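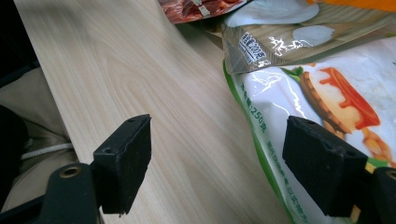
Page last changed: May, 16:27

Magnesium sprays: what Drukar sent us

Several readers asked about the Drukar magnesium spray after the leaflet went out with the spring catalogue. The leaflet says it is "absorbed in seconds" and "supports deep, natural sleep". I wrote to ask what that rests on.

Rūta Siliņa at Drukar replied politely and sent a summary of one trial. It had 51 people in it, all of whom knew they were using the spray, and it ran for 27 nights. They filled in a sleep diary. No blood levels were taken, so I can't see where "absorbed in seconds" comes from. I asked again and got the leaflet back.

Magnesium through the skin is a hard thing to show at the best of times. Tablets are cheaper and at least the dose is printed on the tub. If you have kidney trouble, or take water tablets or antibiotics, ask your pharmacist before you start on any of it.

Maarja Mägi wrote in to say the spray stopped her leg cramps. I'm glad, and I don't doubt the cramps stopped - cramps often do. It also stung, she says, on freshly shaved legs.

The Jernia version has the same list of ingredients in a smaller bottle. I have asked them the same questions.

Henryk Piątek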